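Folding Cell Fault, October
Gallery page, Narkisent textile handling group
Text by Ji-hoon Hwang

In October the folding cell at Inham started losing its grip on heavy garments partway through a lift. T-shirts and pillowcases went through as usual. Denim did not. Out of 100 lifts on jeans and joggers, 23 ended with the fabric slipping, and in two of those the arm kept going and pulled the garment off the table.

The second part is why we logged it as a safety matter. The arm is supposed to stop when the grip is lost, and it didn't. We took the cell out of automatic mode the same afternoon and ran everything at 40 percent speed with a person at the stop button until the cause was found.

The cause was two things. The fingertip pads had worn smooth on the inside face, which we should have caught at the last service. The grip check was also reading finger position only, so a thin fold left between the tips passed for a full hold. Cha rewrote the check to compare motor current as well. New pads came from Rostetti.

Denim lift, one edge held near the waistband, lower leg still on the table.

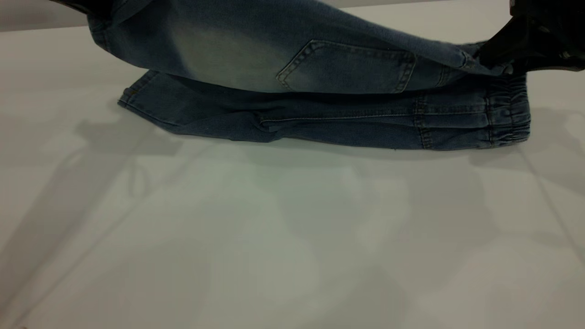
The waistband is a hard place to hold on any pair with elastic or thick stitching, and most of the slips were logged there. We now limit the first lift to 50 mm and run the grip check again before the arm goes higher. If the check fails, the arm stops and the fingers stay closed until someone clears it.

Pad inspection has moved from monthly to weekly. The old pads are in the drawer under the controller if anyone wants to compare.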